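This site uses cookies to improve your visit. By continuing to browse, you accept our cookie policy.

4. Tracking Off-Season Throwing Among Minor League Pitchers

4.1 Setting and participants

The study followed pitchers from two clubs, Dellwood and Limstead, through one winter break. Players in both clubs return to their home towns once the season closes and have little daily contact with team staff until spring camp. Earlier work by our group (Beddoe and Saraç) relied on phone interviews held at the start of camp, when players were asked to recall how often they had thrown over the winter. Recall of this kind is known to be weak, and the interviews gave no record of how hard any session had been.

For the present study, 70 pitchers agreed to keep a throwing log. Each entry gave the place, the length of the session, the number of throws, and a rating of effort on a four-point scale. Players were also asked to note other physical work done on the same day, including farm work, hunting, and manual jobs held during the break. Pitchers who were recovering from surgery were not enrolled. Those who changed clubs over the winter were kept in the sample and counted with their first club.

4.2 Measures

A throwing day was defined as any day with at least one logged session, whatever its length. Weekly load was taken as the sum of throws multiplied by the effort rating. We set 300 load points as the line between light and moderate weeks, following the practice of the coaching staff at Limstead. Games of catch with family members were counted when the player chose to log them — a choice that varied a good deal from one player to the next.

Arm soreness was recorded on a separate form at the end of each week. The form was written by Bakke and tested with a small group of college pitchers before the study began. Wording was changed in two places after that test, as several players had read "stiff" and "sore" as the same thing.

4.3 Data handling

Log entries were sent by phone to a database named Ekum, kept at the Parry office on desktop computers. Names were replaced with codes before any analysis. Wong checked each week's entries for gaps and wrote to players who had missed more than two days in a row. Where a player did not reply, the days were treated as missing and not as rest.

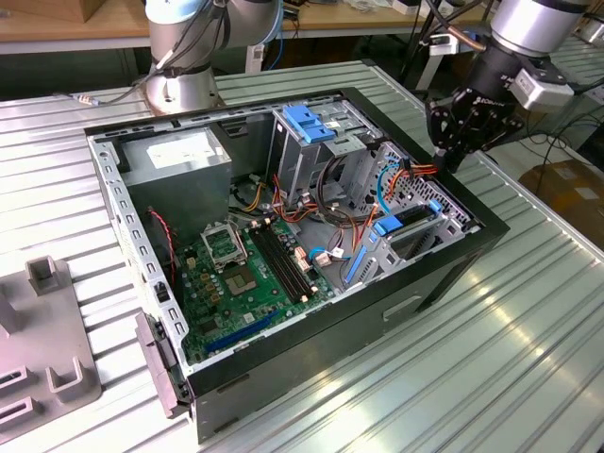 Figure 4. Desktop computer tower with side panel removed.

4.4 Limits of the logs

The logs depend on the honesty and patience of the players. Entries grew shorter in December, when many players were traveling, and some appear to have been filled in several days at a time. Ravn compared the time of each entry with the session it described and marked those sent late. Late entries were kept in the main analysis and left out of a second one, reported in Section 5.

Effort ratings raise a further concern. A pitcher who spends his mornings hauling feed may judge an afternoon session as harder than a rested player would. We made no attempt to correct for this — the notes on other physical work were too uneven to support it — and the ratings should be read as each player's own view of the session.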